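Ticket: stem won't stay upright in tall vase
Product: Fostia faux stem, green, segmented
Status: open again (my fault, I closed it too early)

Hi, me again! So I did what your last reply said and packed the bottom of the vase with gravel, 20 mm stuff from the garden centre, and it held beautifully until after lunch. Then I came back with a coffee and the whole thing had swung round to face the wall. I tried florist's foam next (cut too small, my own silly mistake) and that just spun along with it. 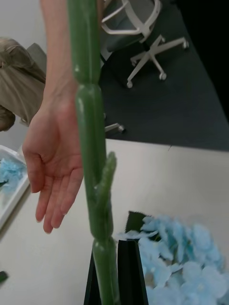
My theory is that the weight is all up top and the vase mouth is too wide for such a skinny base. I've tried turning it so the little side bud points up to the right, knobbly tip and all, and I like it best that way, but I can't get it to stay put. The vase is the tall black one with the angular rim, if that helps you pick a collar size. Do you sell one, or should I wedge it with rubber offcuts? I'd rather not glue it, I move things about a lot.

Update, 4 pm: wrapped the base in an old bike tube and shoved it back in. Fingers crossed! I'll leave the ticket open for now.

Comments

Davoud Kazemi: Bike tube is what I used on mine, go two layers and tuck the end under.

grindier_fan: Sand over the gravel, fill it to 10 cm below the rim. Mine hasn't budged since July.

Filed under: Home Décor Help, Vases & Stems, Unresolved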